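Hotel listings should state times, not adjectives

A hotel's own description of its location is the least regulated sentence on its website. The room rate is checked by the booking platform. The fire certificate is checked by the city. The phrase "close to everything" is checked by the guest, on arrival, with luggage.

My argument is narrow. Hotels should describe location in walking minutes, measured from the front door, over a route a person with a suitcase can use. They should publish the list of places measured, and the list should be the same for every hotel in a district. Adjectives can stay in the brochure if the owner is fond of them, but they should carry no weight in search results.

I spent part of June reading location text for hotels in two towns I know well enough to check, Jisville and Vultavbridge. I collected 256 listings. Of these, 41 gave any walking time at all. Only 3 said where the walk began. The rest used "steps from," "minutes from," "moments from," "a short stroll," and in a few cases "near," applied to a railroad station on the opposite bank of a river.

The river matters. Vultavbridge has one pedestrian crossing in the center, and a straight line on a map ignores it. The Osano, a mid-priced hotel on the east bank, is 1,319 feet from the station by straight line. That figure appears on its page without a method. A guest has to walk north to the bridge, cross, and come back south along the platform fence. I have done it at an ordinary pace and would not repeat it in rain. The number on the page is correct and of no use to anyone who can't fly.

Distance as the crow flies survives for a simple technical reason. It needs two coordinates and one formula. Walking time needs a street network, a pace, and a decision about which door counts. All three have been available to any business with a web page for years. Platforms already compute walking routes when a guest clicks through to the map. They just don't bring the result back to the line of text where the guest makes the choice.

The pace should be fixed and printed. I would set it low. Most published walking times assume a healthy adult with empty hands, and hotel guests on the first and last day of a stay are rarely in that condition. A stated slow pace is easy to correct for: a fast walker knows to subtract. An unstated fast pace can't be corrected by anyone.

The door should be fixed as well. Large properties measure from the nearest corner of the parcel, and at a resort that may be a service gate. The Kwon, outside Jisville, has a driveway long enough that the guest reaches the public sidewalk well after leaving the lobby. Its listing starts the clock at the sidewalk. I don't think this is deceit. The person who wrote the listing was probably given a street address and used it.

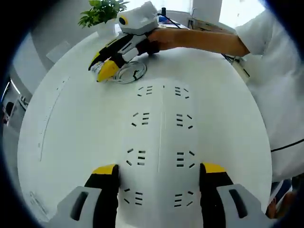 Jin-sol Han wrote to me after an earlier version of this piece to object that minutes mislead too. A ten-minute walk along a lit street with shops is easier than a five-minute walk beside a four-lane road, and a guest who sorts by minutes will be sent to the road. Han would keep the adjectives, on the grounds that "quiet" and "lively" tell the guest something that a clock can't.

I accept the first half. Minutes are an incomplete measure. They don't record grade, lighting, noise, or the number of crossings. But an incomplete measure that is defined can be added to. A second column could give the total climb in feet. A third could say whether the sidewalk is continuous. "Quiet" has no second column. In the listings I read, "quiet" was used for a cul-de-sac, for a street with a bus terminal, and for a building whose own page advertised a rooftop bar until 2 a.m.

The second half of the objection confuses two kinds of text. A description of character is an opinion, and guests read it as one. A statement about nearness is read as fact, and it is often the fact that closes the sale. The two should be set apart on the page so that the reader knows which is which. Restaurants manage this with little trouble. The menu can call the soup whatever it likes, and the price is still a number.

There is also the matter of the landmark list. At present each hotel picks its own. A property beside the museum lists the museum first and leaves out the station. A property beside the station does the reverse. Both pages look complete, and a guest comparing them has no common row to read across. In Jisville I found hotels on the same block that shared no listed landmark at all.

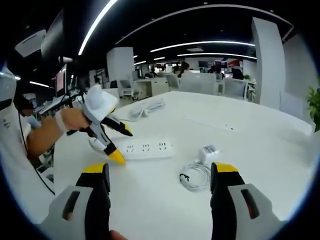 White table with a power strip and hand-held grippers.

A common list would not have to be long. The main station, the airport bus stop, the nearest grocery store, the nearest pharmacy with evening hours, and one agreed central point would cover most of what a visitor asks at the desk on the first night. Beach towns could add the beach, measured to the public access and not to the water visible from the third floor. Convention towns could add the hall, measured to the registration entrance. Sights can be left to the guidebooks. A visitor who has come to see a cathedral will find out where it is.

Who would keep the list? My preference is the local tourism office, which already issues the maps handed out at reception. Asger Vigfúsdóttir has argued in correspondence that the platforms should do it, on the view that a tourism office answers to its member hotels and will bend the central point toward whoever pays the most dues. The risk is real. Platforms, however, also sell placement, and they are harder to visit with a complaint. A tourism office that moves the center of town will hear about it from every property on the losing side.

Cost is the usual reply from owners, and I take it seriously for small places. A guesthouse with a handful of rooms may have no one on staff who edits its page more than once a year. But the work here is one walk per landmark, done once, and revised when a street is rebuilt or a bus stop is moved. It is less work than rephotographing a bathroom. It is much less work than answering the same question from guests by email, and every front desk I have dealt with does that daily.

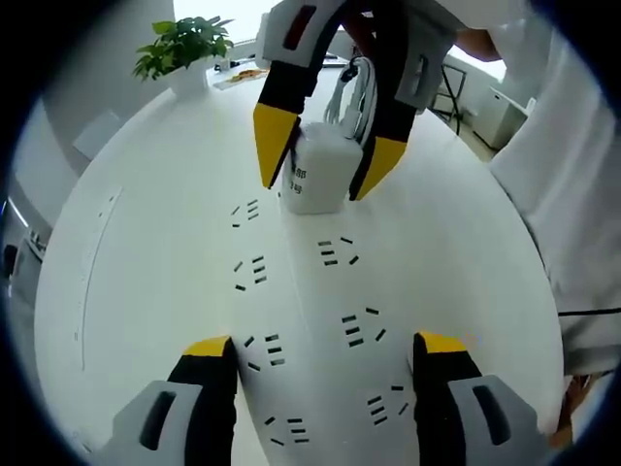 White container with a rounded lid, held between yellow gripper tips.

Some owners fear that honest numbers will cost them bookings. For certain properties they will. A hotel that has sold itself as central and is a half hour out will lose guests who wanted to be central. It will also stop collecting those guests' reviews, and these are in my reading the harshest class of review in the trade. People forgive a small room they were told was small. They are slow to forgive a long walk they were told was short. In the Vultavbridge listings, complaints about location were concentrated on hotels that claimed a good one. Places that admitted to being on the edge of town were mostly praised for parking.

The opposite case gets less attention. Several modest hotels in Jisville are better placed than their pages suggest. One is next to a footpath that cuts straight through to the old market, and its page says only "convenient for downtown," the same phrase used by a motel at the highway exit. Under a common list it would rank near the top for the price. As things stand, a guest has no way to find this out short of staying there.

I would start with search. If a platform lets a guest sort by distance, the sort should use walking time from the guest entrance, and the label should say so. A property that has not supplied an entrance point should be shown as not measured. Blank fields tend to get filled once they are visible to customers. After that, the words "steps from" could be left to hotels willing to state the number of steps.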